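Clear surfaces talk, Catbridge, September
Speaker notes, Hanna B. (Kacper has the clicker)

START. Say hello, say who I am, 40 mins incl. questions. Toilets on the left. Don't do the joke about my mum's sideboard, did it last time.

1. Why tables
Everything lands on the table. Post, keys, chargers, school stuff. Ask for hands up, who ate at theirs last night? Wait for it. Then who had to move something first.
Mention the Górecki flat, 70 items off one dining table when we did the count, 5 of them were tape measures. Let people laugh, then move on quick, I always run over in this bit.

2. Clearing to zero
Take it ALL off. Not into neat piles at one end, the piles stay there till Christmas. Boxes on the floor, 3 of them: keep here, lives elsewhere, out.
Kacper does the demo with the tray of bits. Talk while he sorts, don't wait for him. If he's slow skip to the wipe-down.
Wipe-down: damp cloth, dry cloth, edges too. Matt tops show smears if you use too much spray. Fetier cloths were fine, the cheap ones fine as well, no one is paying me to say so.

Next slide. Stop talking for a few secs here, let them look at it. Pale grey-white top, matt, just a white power strip and its grey cable on it. Point out how even the light is on the surface, just a bit darker to the right and lower down in the middle. Ask what they'd be tempted to put there. Somebody will say fruit bowl. Fine. ONE fruit bowl.
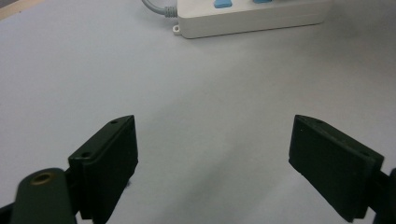
3. Keeping it that way
Evening reset. Everything that isn't the table's goes home before bed. Time it if you've got kids, ours race.
Give the post a home near the door. Arkance wall rack if anyone asks, but a shoebox does teh job.
Chairs count as surfaces!! Coats on chairs = same problem, lower down. Don't get drawn into the airing cupboard, that's the afternoon session.

4. Questions that always come up
- Partner won't join in: start with your own end of the table, leave theirs alone.
- Jigsaws: board that slides under the sofa.
- Work from home: laptop and lead in one bag, bag on a hook when you finsh.
- Sewing machine: same idea but get a trolley, they're heavy.

Leave handouts by the tea urn. Thank Kacper Grabowska by name, forgot last time. Sign-up sheet for the kitchen drawers talk goes round before they stand up.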